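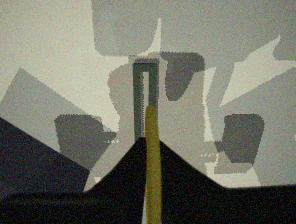

From: Morena Bianchini
To: Prerthorpe Choir list
Date: December 12, 2024
Subject: Re: The old music library, and what to keep

Dear all,

Thank you, Yaa, for writing such a thoughtful note, and forgive me for taking so long over my answer. I started it twice and both times got up to look something up in the cupboard, and you know what happens when I open the cupboard. I found the Santoro Christmas pieces and sat on the floor humming the alto line until my tea went cold.

Yaa Kwofie wrote:
> I went through the church hall cupboard last week and made a list of
> everything I could find. We have 2512 separate copies, and I would say
> a good part of them haven't been sung from since before I joined. The
> hall would like one of the two cupboards back by April. Could we agree
> on a rule for what stays? I would suggest that if we have fewer than
> 4 copies of something, it goes, unless someone speaks up for it. Also,
> does anyone know why the old card file says 2824? That's a lot of music
> to have wandered off.

I can answer the last part, at least partly. The card file was made when we still shared the library with the Naladel singers, and when they went their own way they took their half of the big oratorios with them. Nobody updated the cards. I was supposed to, I think! So please don't imagine a thief among the tenors. A few of the missing copies are probably in our own piano benches, mine included. I have already found two carols and a Requiem with somebody's grocery list inside the back cover (eggs, lemons, stamps).

On the rule itself, I like it very much for the large works. Three battered vocal scores of something long and German are no use to a choir our size, and if we ever did want to sing it we'd have to borrow a set anyway. For the short pieces I'd be a little gentler. Some of those anthems are out of print, and with a single clean copy we can at least see what edition we had and ask around. Could we keep one of each in a box file, in alphabetical order by composer, and let the rest go? I have a sturdy box at home that would hold them, and I'm happy to do the filing over the winter. It's nice work with the radio on.

I would also like to speak up for the handwritten parts -- the ones in the green folders on the bottom shelf. They look like scrap, I know, with all the crossings out, but they are the arrangements our first director made for us when we had eleven sopranos and one very patient bass. If space is the trouble, they can live in my spare room until we find them something better.

As for where the rest should go, Flesow Music on the corner told me they would take secondhand choral sets on consignment, as long as the sets are complete and the pencil has been rubbed out. I did warn them about our pencil. There are breath marks in the Advent music that go back several directors and disagree with each other. If we set up a couple of tables after rehearsal, bring erasers and have some cake, I think we could get through a surprising amount in an evening. The budget has $800 set aside for new music this year, and anything we make from the sale could go on top of it, which might get us a full set of the spring piece instead of sharing one between two.

Yaa, would you mind sending your list around as an attachment? Mine came through with all the columns run together, and I spent a while wondering who composed "Gloria 38 copies fair condition."

One last thing while I have you all. If you have a black folder with a torn spine and the name scratched out, it may be mine, and it has my good reading glasses in the pocket.

With love to everyone, and do wear something warm for the carol service, the side door still doesn't shut,

Morena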